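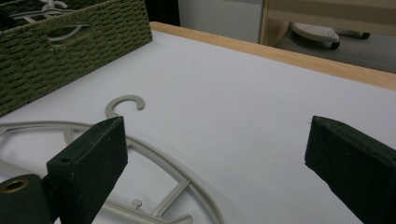 What is a garment care system, and where does it begin and end?

A garment care system is the full set of steps by which a piece of clothing is kept fit to wear, from the moment it is taken off to the moment it is put on again. It begins with sorting and ends with storage, and storage is counted as a working stage of the system with its own effects on the cloth.

Chapter 7
Storage and Shape Retention

7.1 Scope of the chapter

Chapters 4 to 6 dealt with washing, drying and pressing. Each of these acts on the garment for minutes or hours. Storage acts for much longer. A winter coat may be worn on fewer than half the days of the year, and a formal suit on far fewer than that, so the forces applied in a wardrobe, though small, have a long time in which to work.

This chapter covers hanging, folding and rolling, the form of the hanger, the conditions inside the storage space, and the handling of garments between seasons. Commercial racking is mentioned only where it helps to explain the domestic case. Pest control is left to Chapter 8, and the storage of leather and fur to Appendix C.

7.2 Terms used

Creep is the slow stretching of a material under a steady load. A knitted jumper that grows longer on a hanger is showing creep.

Recovery is the return of the material towards its first shape once the load is removed. It may be full or partial, and it may take several days. The part of the stretch that does not recover is called set.

Bearing area is the surface over which the weight of the garment rests on its support. On a hanger this is mainly the upper face of the two arms, and the parts of the garment that meet it are the shoulder seams and the cloth on either side of them.

Fold pressure is the pressure acting on a crease from the weight of whatever lies above it. The lowest garment in a stack has the highest fold pressure.

Readers who have used older books should note that 'hang' is sometimes used for the way a garment falls on the body. In this chapter it refers only to storage.

7.3 Why garments change shape when hung

When a garment hangs, every part of the cloth carries the weight of the cloth below it. The load is therefore greatest at the shoulder and close to nothing at the hem. In a plain woven shirt the lengthwise yarns run almost straight from shoulder to hem and have little slack to give up, so the shirt hangs for months with no change that matters. In a knit the yarn lies in loops. The loops can open and lengthen well before the yarn itself is stretched, and the garment grows.

Three properties decide how far this goes in a given case: the structure of the cloth, its weight, and the fibre. Structure matters most. A heavy woven coat is safer on a hanger than a light open knit. Of the common fibres, viscose stretches readily, above all when damp, and wool recovers well if it is given time and some moisture in the air. Cotton knits recover poorly until they are washed again.

Cloth cut on the bias is a special case. The yarns run at an angle to the load and can swing towards the vertical, so a woven skirt cut in this way will drop unevenly at the hem. Dressmakers make use of the effect by hanging a bias skirt overnight before the hem is marked. After hemming, the same effect is a fault.

7.4 The hanger as a support

A hanger has to do two things. It must spread the load over enough bearing area to avoid marking the cloth, and it must follow the slope and width of the shoulder closely enough that no part of the garment stands unsupported.

Width is the point most often got wrong. If the arms are too short, the sleeve head collapses and the shoulder line breaks inwards. If they are too long, the ends push into the sleeve and leave a raised point, which on knitwear can be hard to remove. The arm should end just inside the seam that joins the sleeve to the body.

Plastic hangers are light, do not rust and have smooth surfaces that are unlikely to snag a fine cloth. The smoothness has a cost, as wide-necked garments slide off. Notches, raised ribs or a coating will reduce this. Wire hangers have a very small bearing area and are best kept for short journeys, such as the trip home from the cleaner. Shaped wooden hangers have the largest bearing area of the usual types and suit tailored jackets, but they take up a good deal of rail.

Spare hangers should be kept together, in a basket or box or at one end of the rail. Hangers left between garments catch on sleeves and are a common cause of pulled threads.

7.5 A worked case: the Stukeo wardrobe survey

The Stukeo survey is used in several places in this book. It recorded 964 garments in 32 homes in the town of Biwott, and noted for each one the method of storage, the type of support and any visible change of shape. The garments were first listed in December and examined again at the end of the following season.

Two of its findings bear on this chapter. Change of shape in woven garments was rare whichever method was used, and where it did occur the hanger was usually too narrow. In knitted garments it was common on hangers of every type, and uncommon in folded stacks. The survey did not weigh the garments, and so it cannot separate the effect of weight from that of structure. Exercise 7.4 asks the reader to plan a study that could.

The survey also used the Cunosel scale, on which shoulder distortion is graded by eye against a set of printed outlines. The scale is quick to use but coarse. Two trained observers will often differ by one grade – less often by two – and results should be read with this in mind. The Jelora method, set out in Section 7.9, replaces the outlines with a measured drop at fixed points along the seam.

7.6 Choosing between hanging and folding

The following rules are enough for most household work.

Hang woven shirts, blouses, tailored jackets, coats and pleated skirts.
Fold jumpers, cardigans, jersey dresses and anything with heavy beading.
Hang trousers by the hem or over a bar, with the creases matched.
Fold bias-cut garments loosely, or lay them flat if there is room.
Let any garment dry fully before it is put away by either method.

Folding brings its own fault, the set crease. Fold pressure rises with the height of the stack, and a stack of seven jumpers is about as much as the lowest should carry through a season. Refolding along a different line part of the way through will prevent most lasting marks. Rolling avoids the sharp crease and is useful in drawers, though it does not suit thick or stiff cloth.

Section 7.7 turns to air, light and moisture in the closed wardrobe, beginning with the movement of water vapour through a row of tightly hung clothes.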